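Segmenter des briques rouges dans un bac rouge sans y laisser ses soirées

Par Corina Hofstetter, février 2026

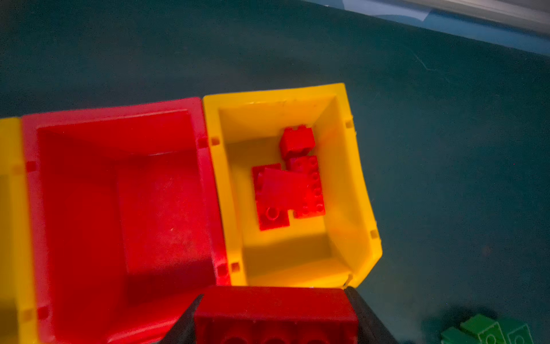 Le tri par couleur passe pour l'exercice du débutant. Un seuil en HSV, un barycentre, on ferme la pince et on va déjeuner. Puis quelqu'un décide que les briques rouges iront dans le bac rouge, et votre masque vous annonce avec aplomb une brique de la taille d'un bac.

Ce tutoriel reprend le pipeline que nous utilisons chez Kastside pour la caméra de poignet. Il suppose que vous avez déjà une calibration main-œil correcte et Python installé. Si votre calibration date de décembre et que quelqu'un a resserré le support depuis, refaites-la. Je vous attends.

Étape 1. Figer la caméra

Coupez l'exposition automatique et la balance des blancs automatique. Un grand bac rouge au milieu du champ suffit à faire dériver toutes les autres teintes, et vous passerez l'après-midi à régler des seuils qui ne valent que pour cette seconde-là. Chez nous :

exposition_auto = False
balance_auto = False
gain = 12

Étape 2. Masquer la pince

Les doigts sont toujours au même endroit dans l'image pour une ouverture donnée. Enregistrez un masque pince ouverte, un autre pince fermée, et interpolez entre les deux. N'oubliez pas l'objet tenu : tant que l'état de la pince vaut « saisie », la zone entre les doigts sort de la détection. Sans cette ligne, le planificateur ira chercher la brique qu'il a déjà en main. Le nôtre l'a fait avec une persévérance admirable.

Étape 3. Trouver les bacs d'abord

Un bac, c'est grand et ça a un bord. On cherche donc les contours larges avant toute considération de couleur, on ajuste un quadrilatère sur le rebord, et on obtient une région par bac. Ne supposez pas qu'ils sont droits. Ils se touchent, ils penchent, et un rectangle aligné sur les axes mordra chez le voisin.

regions = trouver_rebords(image, aire_min=3499)
for r in regions:
 r.teinte = mediane_teinte(r.interieur)

La médiane encaisse bien quelques briques au fond. Elle encaisse mal un bac plein. Woo-jin Sung propose de mémoriser la teinte au démarrage, bacs vides, et il a raison, ce qui m'agace un peu.

Étape 4. Seuiller par région

Si la teinte cherchée diffère de celle du bac, comme du rouge sur du jaune, le seuil classique fonctionne. Tolérance de 18 sur la teinte, une ouverture morphologique, terminé. Pensez que le rouge se trouve aux deux bouts du cercle des teintes : il faut deux intervalles et un OU logique.

Si les teintes sont proches, oubliez la couleur et passez à la profondeur ou, à défaut, aux gradients : les plots des briques donnent de jolis petits arcs. Les encoches carrées des bacs aussi donnent des contours, hélas. Filtrez par circularité.

Étape 5. Séparer les tas

Des briques qui se chevauchent forment une seule tache, dont le barycentre tombe volontiers sur rien d'utile. Transformée de distance, puis watershed, puis on choisit le candidat le plus haut et le plus dégagé. Laissez les autres pour la prise suivante.

Étape 6. Vérifier

Rejouez 100 images enregistrées avant de rebrancher le bras, ombres comprises. Le rouge sombre entre les doigts et le rouge vif au fond d'un bac n'ont en commun que le nom.

Le script complet est dans le dépôt Dultlow, dossier bacs. Les seuils sont dans le fichier de configuration ; merci de ne pas les modifier directement sur la branche principale, Akinyi Mugo surveille.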